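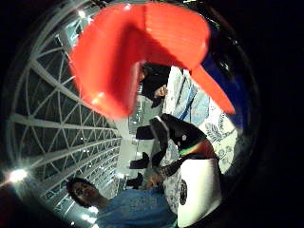 关于我们

Dakura是一家作物保护与种植技术服务公司，主要业务是种子处理剂、叶面喷施助剂的生产销售，以及面向种植户和合作社的田间植保服务。公司总部设在Rekthorpe，生产和分装在同一个园区内完成，试验田在Lerkbridge，距总部不到一小时车程。

公司最早只做种子包衣的代加工。当时周边的种植户多以小麦、大麦和油菜为主，每年秋播前把自留种送来清选、包衣，再拉回去播种。做了几季之后，客户陆续问到苗期病害、除草剂药害和喷雾质量的问题，我们开始配备农艺人员下地，业务也就从加工延伸到了田间服务。现在种子加工仍然是公司的一部分，每年八月到十月是最忙的时候，加工线早上六点开机。

主要业务

种子处理。我们为谷物、油菜和豆类提供清选、分级、包衣服务，包衣剂可由客户指定，也可由农艺人员根据上一季的病害情况推荐。每一批种子加工前后都留样，样品保存到下一个播种季结束。需要发芽率检测的客户，请在送种时说明，检测周期按作物不同为七到十四天。

喷雾助剂。公司自有的助剂产品线以Norðdahl为商品名，包括展着剂、抗飘移剂和水质调节剂三类。Norðdahl系列不含杀菌、杀虫或除草有效成分，须与登记农药配合使用。不同产品的混配顺序不一样，包装背面印有混配说明，使用前请先做小量兼容性试验，尤其是与乳油类产品或液体肥料混用时。

田间植保服务。签约客户可获得全季的田间巡查和用药建议，内容包括出苗调查、杂草种类记录、病害发生程度评估和施药时机建议。巡查频率在生长旺季为每周一次，冬季为每月一次。建议书以书面形式发给客户，注明地块编号、作物生育期、推荐产品、用量和安全间隔期。是否施药由客户自己决定。

喷雾机检测与校准。包括喷头流量、喷杆平衡、压力表读数和药箱残留检查。喷头流量偏差超过标准的，我们会在检测报告中逐个标出位置，更换后免费复测一次。

服务范围

目前公司服务的签约农户和合作社共1,636家，种植规模差别很大，小的只有几块菜地，大的是跨区经营的谷物农场。田间植保服务按地区分组，每组负责的地块相对固定，同一位农艺人员一般会连续跟几个生长季，对地块的草相、排水和轮作情况比较熟悉。

蔬菜和浆果种植户的数量近几年增长较快。这类客户对安全间隔期和残留的要求比大田作物严格，采收期又分得很散，用药安排不能照搬谷物的做法。为此公司单独设了特种作物组，负责草莓、树莓、胡萝卜、洋葱和叶菜类的服务，草莓种植户从覆膜到采收结束都由该组对接。

试验田

Lerkbridge试验田占地60公顷，分为长期轮作区和年度小区试验区。长期轮作区主要观察不同耕作方式下的杂草变化，年度试验区每季安排300个左右的小区，用于比较包衣剂、助剂和喷雾参数。 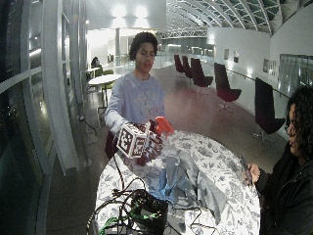

小区试验采用随机区组设计，通常设四次重复，并保留不施药对照。喷雾由背负式小区喷雾机完成，行走速度和喷幅在每次作业前校准。调查数据包括出苗数、病叶率、杂草覆盖度、倒伏情况和产量，收获由小区联合收割机进行，产量按标准含水量折算。

试验结果在收获后整理，每年冬季向签约客户开放。结果不理想的处理也会列在报告里。我们认为种植户需要知道哪些做法在本地土壤上没有增产效果，这样在选择产品时才有依据。Lerkbridge的土壤以黏壤为主，春季回暖慢，沙质土地区的客户在参考数据时需要考虑这一差别。

试验田每年六月设开放日，上午看谷物小区，下午看油菜和豆类小区。参观者需要穿干净的鞋靴，入口处设有消毒池。车辆停在田外的硬化停车场，不要驶入田间道路。

生产与质量

Rekthorpe园区的生产区分为助剂调配、灌装和仓储三部分。原料进厂后先做外观、密度和pH检查，合格后入库。每个生产批次都有独立批号，印在桶身和外箱上，客户反馈问题时请提供批号，我们可以据此查到原料来源和灌装记录。

助剂产品的成品检验项目有表面张力、黏度、低温稳定性和稀释稳定性。低温稳定性不合格的批次不出厂，这一项对冬季存放在无加热库房的客户影响比较大。产品建议存放在零度以上、避免阳光直射的地方，如出现分层，请在使用前联系客服，不要自行加热。

空桶回收从几年前开始实施。客户将桶三次冲洗后沥干，盖子与桶身分开装袋，送到Rekthorpe园区或任意一个代收点即可。上一个回收年度收回空桶1,277只，全部交由有资质的处理单位。未冲洗或残留药液的桶不能接收，请送种或提货的司机提前确认。

人员与培训

公司员工分布在农艺、生产、实验室、物流和客户服务几个部门。农艺人员上岗前须取得植保建议资格和施药操作资格，此后每年参加复训，内容包括新登记产品、抗药性管理、标签变更和个人防护。实验室人员负责种子检测和助剂质检，两项工作使用不同的房间和设备，避免交叉污染。

每年一月到二月，公司为客户举办冬季培训班，通常在晚上七点开始，时长两小时左右。课程涉及喷头选择、飘移控制、禾本科杂草抗性、药箱清洗和用药记录填写。签约客户免费参加，非签约客户收取材料费。完成课程的学员可以领取学时证明，用于操作资格的续期。

公司每年接收农学和植物保护专业的实习生，实习期为四月到九月，主要工作地点在Lerkbridge试验田。实习内容以田间调查为主，需要较长时间的户外作业，申请者最好有驾驶执照。公司提供工作服、雨靴和试验田附近的住宿。
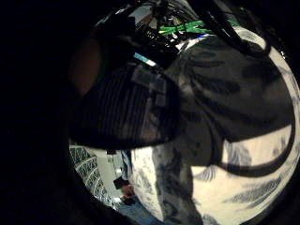
安全与环境

作物保护产品在储存和使用中都有风险，公司对此有成文的管理规定。农药仓库与助剂仓库分开设置，地面做防渗处理并有围堰，出入库实行双人登记。外出服务车辆配备吸附材料、洗眼瓶和备用手套。发生洒漏时，先控制源头，再按规定上报和清理。

在用药建议上，我们遵循综合防治的原则，优先考虑轮作、播期调整、品种抗性和机械除草，达到防治阈值后再建议施药。靠近水体的地块按标签要求留出缓冲带，农艺人员会在地图上标明位置。油菜和豆类花期如确需施药，建议安排在傍晚蜜蜂停止活动之后，并提前通知附近的养蜂人。

与我们合作

新客户可以通过电话、网站表单或直接到Rekthorpe园区前台咨询。签订田间植保服务合同前，农艺人员会先到地块查看一次，了解轮作历史、土壤检测结果和现有的喷雾设备，再给出服务方案和报价。首次查看不收费。合同一般按生长季签订，从播种前开始计算，中途加入的按剩余月份折算。

种子加工需要预约。请在预约时说明作物、品种、重量和包装方式，散装种子请使用干净、干燥的车厢运输。含水量过高的种子需要先烘干，烘干费用另计。

园区办公时间为上午八点到下午五点，秋播期间加工区延长至晚上八点。提货车辆请从北门进入，过磅后按指示牌前往装货区。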